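Flamano Ceramics, Jultville: notes from the November open day

Glaze preparation

The tour started in the slip house at 9:30. Flamano buys its ball clay from Cordeiro and blends it on site in batches of 400 kg. Slip density is checked with a pint weight before each transfer — the old method, still written on a clipboard by the door. Darragh Keogh, who runs the glaze section, gave us the sieve sizes and the magnet cleaning schedule. The magnets are pulled every 5 hours.

The standard white is a zirconium glaze and accounts for most of the small tableware. Rim thickness on the dishes is the main cause of rejects at this stage, as glaze thins over a sharp edge and the body color shows through.
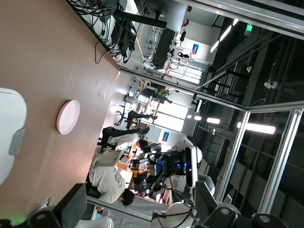

Firing

The Jorkus kiln has 126 cars in circulation. Glost firing peaks at 1,140 °C with a short soak. Cone packs go through on every tenth car, and the readings are kept for a year.

Seconds shop

Open until 4 p.m. Stock was mostly saucers and side plates, with more than 321 pieces on the clearance shelves by the sales list. Parking is behind the clay store, entrance on the north side.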